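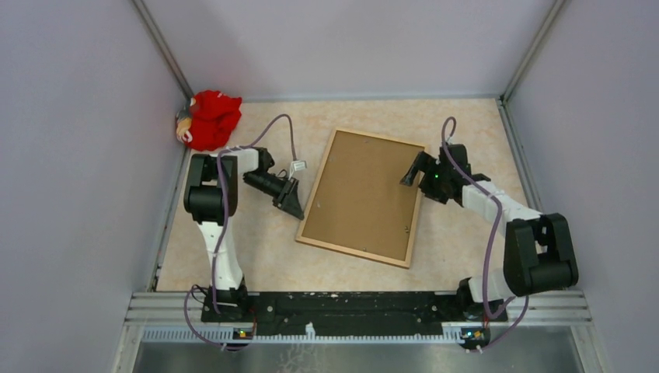 A wood-bordered board on a work table.

Kelly Bunting has been writing her father-in-law's obituary for 16 months. He is in excellent health and has notes.

"He wants the bowling in," she says. "I had the bowling in. He wants it higher."

The Fothergill paper charges by the line, with a surcharge for a photograph and a second, more mysterious surcharge for a second photograph. A modest life, with the usual survivors, runs to 40 lines. Her father-in-law's current draft stands at 112, and he hasn't met all his great-grandchildren yet.

Drafting your own notice used to be a habit of retired judges and people who didn't trust their sisters. Lately it has spread. Hernán Condori teaches an evening class on it at the library in Flerkesley, where August enrollment beat both watercolors and beginner's tax. His students arrive with a list of jobs and dates. By the second session they are fighting over verbs.

Passed away still leads comfortably. Went home is popular with the Baptists. One man insisted on "died," plain, and was treated by the rest of the room as a bit of a show-off. Condori allows a single joke per obituary and advises against using it on an ex-wife, who may well be paying the bill.

Pets are a harder question. Dogs now turn up ahead of cousins, by name, and cousins have noticed. Femi Mohammed took death notices over the phone for years and remembers reading one back to a widow, who listened to the end and then asked him to take out the brother. Which one? "Whichever saves a line," she said.

The longest he ever handled came to 938 words and mentioned a boat in five separate places. The family called the next morning to complain that he had spelled the boat wrong.

Bunting, meanwhile, has moved the bowling up to the second paragraph, above the Navy. Her father-in-law has read it and approves, on the whole. He would like to know what she plans to do about the picture, and whether it could be one where he has the mustache.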